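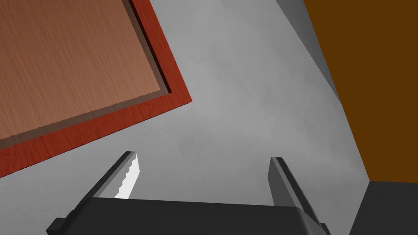

What does a buyer receive with the Temham package? The package consists of a simulated arm with a two-finger gripper, a set of rooms and furniture to work in, and 32 prepared tasks, all of which run on an ordinary office workstation.

Temham is offered by Dalel, a company based in Ridbridge, as a rehearsal service for firms that plan to install a robot arm and wish to test its programs first. Tamara Hodoroagă, who directs the service, received us at the company's offices on 23 Dec 2021, shortly after the second release had been sent to customers.

"Most of our customers already own the arm or have placed the order," Ms. Hodoroagă said. "They want to write and correct their programs during the weeks when the machine is still in its crate."

The view supplied by default is taken from just above the gripper, looking out past the fingers. Asked why the surroundings are so plain, with flat colors and simple blocks beside the more detailed wood grain, she replied that the choice was deliberate. "We spend our effort on the surfaces a program has to deal with. A customer may replace the rest — several have done so — but the service is priced without that work."

The first outside trial was held at Furtună, a furniture workshop, where staff ran 300 attempts at a single placing task over the course of December. Ms. Hodoroagă described the results as useful and, in places, unwelcome. "They found that our friction settings were too generous. A piece that ought to slip did not slip. We changed the defaults before the release."

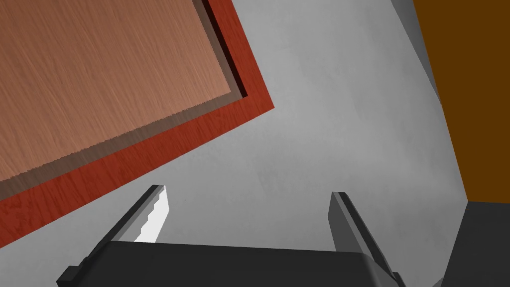

Can the service be used without programming experience? The prepared tasks can be started and adjusted from a menu, but writing a new task requires a working knowledge of Python.

Support is included for the first 29 days and is charged by the hour afterward. Ms. Hodoroagă acknowledged that some customers consider this period short. The company is reviewing it, she said, and no decision has been made.

She was equally direct about the limits of the product. Soft materials such as cloth and foam are not covered, and a program that performs well in Temham must still be checked on the physical arm at reduced speed. "We put that sentence on the first page of the manual," she said. "The manual has 327 pages, and I would ask people to read at least that one."

A third release, with a wider choice of grippers, is in preparation. Existing customers will receive it at no additional charge.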